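4.2 Public demonstration at the Cledby open day

The second part of the study was made in July, during the open day of the Cledby workshop. In the laboratory at Nurgate we had tested the hand only with people who already knew it. The open day gave us visitors of different ages, most of whom had never stood close to such a machine, and we wanted to learn which parts of the work they would watch and which questions they would ask.

The demonstration took place in one corner of the hall, against a plain wall. It was repeated every 40 minutes, and each run was planned for 14 minutes including the questions. We chose kitchen tools for the task — a visitor does not need any explanation of what a grater is, and can judge alone if a grip looks sensible. The hand wore its fabric cover in all runs, but the fingers and the thumb were left bare so that the joints stayed in view. 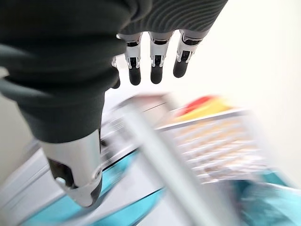 Figure 2. Wrist camera view during the demonstration. The fingers are open above a box grater; the lower part of the view is blurred by motion.

The wrist camera was shown on a large screen next to the table. At first we considered this screen a help for the operator only. However, many visitors looked more at the screen than at the hand itself, and several of them asked why the view becomes unclear in some moments while the fingertips remain sharp (Figure 2). We explained that the camera travels together with the hand, so the fingers almost do not move in the view, but the objects on the table do. This answer was understood well, also by children.

Of the 800 visitors registered by the organizers, we can not say how many stopped at our corner, as the passage was open on both sides. Written comments were collected in a box at the exit and sorted later by the Jitach group with the scheme of Tierney. The most frequent remark concerned the cover, which was described as a glove or a sleeve — some visitors found that it made the hand less cold in appearance, others asked to see what is under it.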